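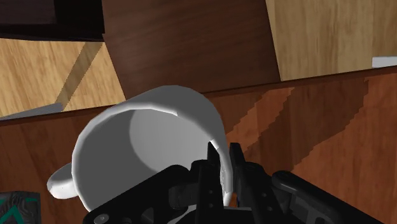 Tuesday, table clearing in sim, second sitting

Started 2 pm, after the Pramden call. They want to hear that the arm can clear up after a meal. I still don't think it can, and I'd like that written down somewhere before the slides get made.

Task as set: get everything off the dining table, crockery to one side, anything that isn't crockery to the other. Rodthorpe scene file, clutter on high. I left the friction values where Geagea had them, which I think are generous. Real glazed ceramic is slipperier than that, at least the stuff in our kitchen is.

Mug. One finger inside the rim, one outside, pinch and go. It's what the planner picks nearly every time and I can see why, the wall of a mug is an easy thing to close on. But a person takes the handle, and a person knows whether there's still an inch of coffee in there. Our mug is always empty. Tilt an empty mug as far as you like, no penalty. I want liquid in the scoring before anyone uses the word "chore" in a report.

Also the log gives 18 seconds from approach to closed grip. I can do the whole table in that.

Carafe.

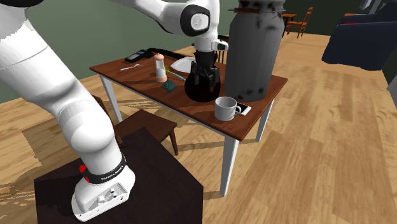

Reply on the lab thread from Stunotcombe, pasted in so I don't lose it: you're grading it against a waiter, and the fair comparison is last May, when it couldn't pick a sensible grip on anything with a neck. They'd call going into the carafe from above a good choice, given how much is crowded onto that table, with the milk can right behind it.

Fine, partly agreed. Coming in from the top does keep the fingers away from the neighbors. My trouble is what comes next. A carafe is heavy when it's full and breaks when it's knocked, and the sim has no opinion on either. Glass in there is just a dark shape with a mass number. I checked the number: 264 grams. Feels light to me. Weigh a real one.

Things I'd like answered before the next sitting:

- Toothbrush. Which side does it go to? It isn't crockery, but it has no business on a dining table either. The sorting rule has no third place.
- Spoon lying flat. Does the gripper get under it or does it scrape? On a real tabletop that's a scratch.
- Mug sitting partly on a phone. I'd like the planner to know the phone is there before it touches the mug. At present I can't find anything in the plan that says so.
- Milk can. Out of scope, I assume. Someone should say so in the task sheet.

Settings for whoever picks this up: planner 2, grip force at 11 (left over from the block tests, probably too high for glass), clutter seed unchanged.

My view hasn't moved much. Grasping one object, yes, getting decent. Clearing a table is mostly deciding, and I've seen very little deciding. Told Stunotcombe I'd rerun with the heavier carafe and lower friction and send the logs whichever way it goes. Need to ask for more disk first, the Rodthorpe folder is nearly full again.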